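Spring bedroom clear-out fills 300 baskets in Turow

Mar 25, 2024

I went along to the Turow bedroom clear-out expecting to write two paragraphs and go home, and I ended up going home to empty my own nightstand, so I guess it works! 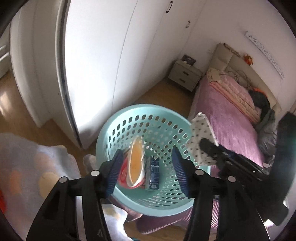
Barua says the basket is the whole trick, and that she'd tried boxes and trash bags for years before she gave up on both. You can't see into a bag, she told me, so you never go back through it, and a cardboard box gets a lid and then it gets a shelf and then it's there until you move. A laundry basket stays open, and you need it back by the next wash, so the sorting has to get finished.

I've been thinking about that ever since, mostly with regard to the four bags in my hall closet.

For anyone who missed the flyer, the clear-out is a very simple thing. You take one ordinary laundry basket into one bedroom and put in whatever doesn't belong in there or doesn't have a place. Small stuff, mainly. Packets, pouches, odd bits of fabric, the things that live on the edge of the bed and get shuffled to the chair at night and back again in the morning (my household has a very advanced version of this system). You don't decide anything while you're filling. The deciding comes later, at a table, with coffee.

Turow signed up 300 households this time, one basket each. The first round, back in October, was a lot smaller and ran mostly on word of mouth, and people apparently kept asking when the next one would be. Put together, the spring baskets gave up 3,650 items that people decided they could live without. I asked whether a pair of socks counts as one or two and got a very firm "one," so somebody has clearly had that argument before.

Most of what came in was small enough to hold in one hand. I'd pictured lamps and old blankets, and there were a few of those, but the tables at the Tilen hall were covered with little things: unopened packets, cases with nothing in them, travel pouches, single gloves, pillow covers still folded from the store. One table was nothing but fabric scraps and handkerchiefs, and it was the first one picked clean. Whatever was in good shape went out for neighbors to take, and the rest was sorted for the Cloltetti thrift store, which sent its van over in the afternoon and had to send it back again for a second load.

There are only 3 rules, and they were taped up by the door. Fill the basket in one go. Don't go past the rim. Don't put it down in another room and walk away. That last one got a big laugh from the line, and I noticed it was mostly a guilty laugh.

I tried it that same evening. I'd planned on doing the closet, then looked at the closet and did the bed and nightstand instead. It took me less than half an hour, and that included sitting on the floor reading the washing instructions on a blanket I've owned since college. What surprised me was how little there was on the bottom of the basket when I stopped. I'd been sure I would fill it twice. The room looked so much better, though, with the bedspread pulled straight and nothing on top of it, and I slept with the door open just so I could admire it on the way back from the bathroom.

The sorting was harder. I kept two things I have no use for and I'm not going to defend either of them. Everything else went into a paper sack for Cloltetti, and the sack is in my car right now, on the front seat where I can't pretend I've forgotten it.

If you'd like to join in, the Tilen hall will keep a drop-off table by the side entrance through the end of the month. Clean items only, please, and keep small things together in a clear bag so they don't wander. They can't take pillows, mattresses or anything electrical. Baskets are coming home with their owners, so put your name on the bottom of yours in marker, as there were an awful lot of look-alikes on the floor by lunchtime and at least one swap that's still being worked out.

The next round will be kitchens. I've already started hiding things.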